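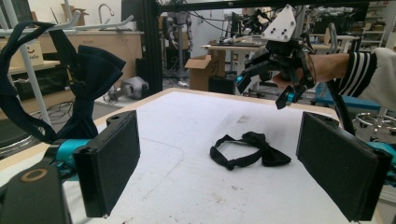 Nœuds papillon, rangement du vestiaire

La chorale Astow chante en février prochain et il fallait trier les accessoires de scène, tout était en boule au fond d'une caisse depuis le concert de Casbridge. Bilan : 18 nœuds noirs gardés, le reste part au recyclage.

Le noir, à plat sur la table blanche. La sangle fait une boucle à gauche, le nœud est à droite. Un deuxième noir est pendu au montant blanc, ailes bien larges. Les suivants passent par là aussi.

Pour ranger : fermer la sangle, lisser les ailes avec le pouce, poser à plat. Pas de pli au milieu svp !! Une fois marqué ça ne part plus, même au fer.

Taille du cou : on règle AVANT de monter sur scène, pas dans le couloir. Le curseur coince un peu sur les vieux, tirer doucement.

Taches de fond de teint : savon doux, eau tiède, séchage suspendu. Surtout pas la machine, on en a perdu trois comme ça l'an dernier.

Il manque encore les bordeaux, restés chez Alina Matei je crois. Photos à venir dès que je les récupere.

Qui a un nœud à la maison le rapporte à la prochaine répète, merci.

Mis en ligne le 31 mars 2021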